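3 Nov 2022

The kitchen is finished, and the cupboards are still without food
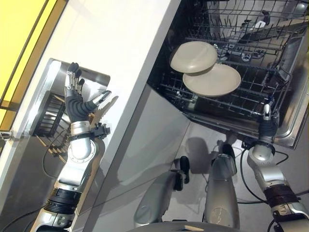 The white cabinet, and the yellow panel with its light on.

I did not write for a long time, because in the evenings I was too tired to hold the pen, and in the mornings there was always a man with a drill. Now it is quiet. I slept until almost eight and then I made tea in my own kitchen, in my own pot, and I sat down with this notebook before I could find some other work to do.

We moved to Rillgate in March. I want to write down how it was, before I start to remember it nicer. We came with a rented van and 2 cats, and it rained so much that the cardboard became soft and the bottom of the book box fell out on the path. The old owners left us a clock, a bag of soil and a very long letter about the garden. In this letter they told us which tap we must never open fully. They did not tell us which tap it was, only "the bad one". I found it in the second week.

My English teacher at home taught us that a house is the building and a home is the feeling. I repeated this to my husband when we carried the mattress up the stairs, and he answered that at present it was only a building with a very narrow staircase. We both laughed so much that we had to put the mattress down and lie on it, there on the landing.

The summer went to sourdough. I should explain this to myself, for when I am old and read it again. At the Saturday market I bought a small jar of starter from the Ezeani stall, where they sell the dark bread with seeds. The woman there said it was older than her marriage. I carried it home on the bus between my knees. For the first weeks my bread was like a roof tile. I wrote every attempt on the back of the calendar: how much water, how warm the room was, the colour of the crust. I am like this with everything. My sister says that I would keep a record of my own sneezing.

What I did wrong was the time. The book said four hours, so I gave it four hours, with a timer. But our old kitchen was cold and faced the north, and the dough did not care about the book. One evening I forgot it completely - I was on the telephone with my mother, and then I fell asleep on the sofa - and in the morning it had grown over the edge of the bowl. I baked it only because I did not want to throw it away. It was the best bread I have made in my life. We ate it standing, with butter and salt, and there was not one slice left for lunch.

After this I became too proud and I wanted to sell. I brought 2 loaves to the little shop in Clellness, the one beside the ferry, and asked if they would like to try. The owner was very polite. He cut a piece, chewed it for a long time and looked out at the water. Then he said it was a serious bread. I have thought about this word for many days. In my language it would be a compliment, but I am not certain about English. He did not order any. He did buy a jar of my plum jam, so I came home with money for the ferry and a little more.

The budget I must write also, even if I do not enjoy it. We had put 3,000 dollars aside for everything that is not the kitchen itself: paint, lamps, the table, a new hose for the bad tap. Of this we have 300 left. The table was the big mistake. I wanted it from the moment I saw it in the Sosora shop, and I did not measure. It fits if you do not wish to open the window. My husband says we can open the window in the summer from outside. For now I keep the flour tins on that end of the table, and I pretend this was the plan.

Some things I want to do before the snow:
Bring the starter to the shelf over the heater and see if it likes it there.
Write back to the old owners and ask them about the pear tree, if it always drops everything in one night.
Learn the name of the neighbour with the red hat, because it is now much too late to ask her, and I must find it out some other way.
Buy rye flour, the coarse one, and not from the supermarket.

My mother called again this morning while I was writing. She wanted to know if I am eating. I told her that I have eaten so much bread since June that I had to buy other trousers. She was quiet for a moment and then she asked for the recipe. In all my life she never asked me for a recipe, it was always the other direction. I tried to translate it for her and found that I do not know the word for "starter" in our own language. She said her grandmother only called it "the old one", and she kept it behind the stove under a plate.

So I have put a plate on the jar. Tonight I will mix the dough late, after supper, and leave it alone until the morning.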